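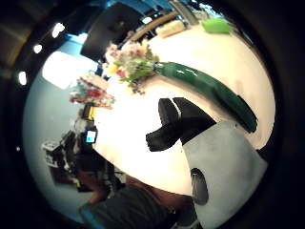
Green glass vase and the pink, cream and yellow bunch, on the white table. Second bunch is over on the left.

1/ Spent part of the day on table flowers for the lunch in December. Writing down what I settled on so I don't have to work it out again next year.

2/ The tall green vase is from Tetteh, the secondhand place. It's glass, dark green, long in the body. I like it because you can't see the stems through it very well, so I don't have to be neat below the rim.

3/ It takes a lot of water. I measured it with the kitchen jug – 400 ml just to get the short stems wet. Fill it at the table with a jug. Carrying it full down the hall is how I soaked the rug last winter.

4/ For filling I put the stems in one at a time and turn the vase a little after each. Pale ones first, then the yellow, red last. If the red goes in early I end up building everything to match it.

5/ Leaves: leave more on than you think. I used to strip them all and the bunch looked thin by the time people sat down. Now I only take off what would sit under the water.

6/ The smaller bunch is red, pink and white. That one is going on the side table by the coffee, in something low. I tried both bunches on the lunch table last year and had to move one to the floor to fit the bread.

7/ Someone will ask about the white table. It's the Udico one, and I've had it 17 months. Wipes clean with a damp cloth. Pollen is the exception – lift that off with tape, don't rub it.

8/ Getting the vase clean: warm water, a spoon of baking soda, leave it overnight, then a bottle brush. The Undileo brush with the bent neck gets to the bottom. The straight one I had before did not.

9/ Storage. I wrap it in a towel and keep it lying down on the closet shelf. Standing up it's too tall for every cabinet I own.

10/ Still need candles and a cloth for the side table. If anyone has a white cloth that doesn't need ironing, please tell me which one. The Starkon one I bought creases if you look at it.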